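Last updated: September

Storage notes: woven baskets on the open shelves

The open shelves in the Tapia building were refitted over the summer, and the lidded bins that used to sit there have been retired. Their replacements are rectangular woven baskets without lids. Several members have asked how the baskets should be loaded, labeled and cleaned. The points below replace the half page on bins in the old shelf guide.

Load limits. A woven basket fails at the rim first and at the corners second. The base will usually carry more than the rim can lift. Keep dense items (jars, tools, stacked paper) in the rigid crates on the bottom shelf and use the baskets for cloth, yarn, packaging, light toys and similar goods. Azra Georgiou loaded one of the Trarnora baskets with bagged rice to see where it would start to deform. The long walls bowed outward at 14 pounds when the basket was lifted by the rim at both ends. Set down on a flat shelf, the same load caused no visible change. Lift from underneath with both hands if there is any doubt.

Weave density. Most baskets of this type are woven more openly toward the top and more closely toward the bottom. The open part lets air through and makes it possible to see whether the basket is in use without pulling it out. The close part holds small contents. Buttons, clips and pencils will still work their way into the corners, so put anything shorter than a finger in a zip bag or a small tin before it goes in.

Rim and corners. The braid along the top edge is wound over the ends of the upright strands and keeps them from working out. If a turn of the braid lifts, push it back and tie it with thin nylon cord of a similar color. Do not trim it. A cut strand backs out under tension and takes its neighbors with it. Corner braid is repaired the same way, starting from the rim and working down.
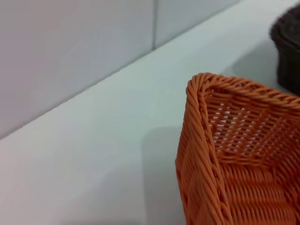 Can the baskets be washed in the sink?

Plastic weave can be rinsed in lukewarm water with a little dish soap, then turned upside down on the rack until no water drips from the rim. Natural rattan and paper cord should be wiped with a damp cloth only and left to air overnight. If the material is in doubt, treat it as natural.

Dust. It settles in the lower bands, where the strands are closest, and a cloth slides over it. A dry paintbrush two inches wide clears it faster — brush along the bands, then across them, then tip the basket over the trash can and knock the base twice with the flat of the hand. The brush attachment on the Aver vacuum also works on low. On high it pulls at loose strand ends.

Labels. Adhesive labels do not hold on weave. Use the card tags from the desk drawer, threaded through the upper openings with string and knotted on the inside. Write the shelf code first and the contents second. Blagoje Ristić has finished the new code list, which runs to 654 entries across all rooms; a printed copy hangs at the end of the first shelf. Codes starting with 300 are reserved for textiles. Old bin codes are no longer valid, including those still written on the shelf edges in marker. These will be sanded off when the shelves are next emptied.

Placement. Baskets go short side out, with the tag facing the aisle. Leave a thumb's width between neighbors. Braided rims catch on each other when two baskets are pushed tight together, and pulling one forward drags the other off square. Do not stack loaded baskets. Empty ones of the same size may be nested, four high at most, with a sheet of tissue between them if the weave is natural.

Sunlight. The top shelf by the south window gets direct sun from noon onward. Dyed plastic strand fades and turns brittle there, and the damage begins at the rim. Keep that shelf for the metal tins, or pull the blind down before leaving.

Damaged baskets go on the floor under the notice board with a tag marked "repair." Note the fault on the tag — rim, corner, wall or base is enough. Nylon cord and a blunt needle are in the tin beside the code list.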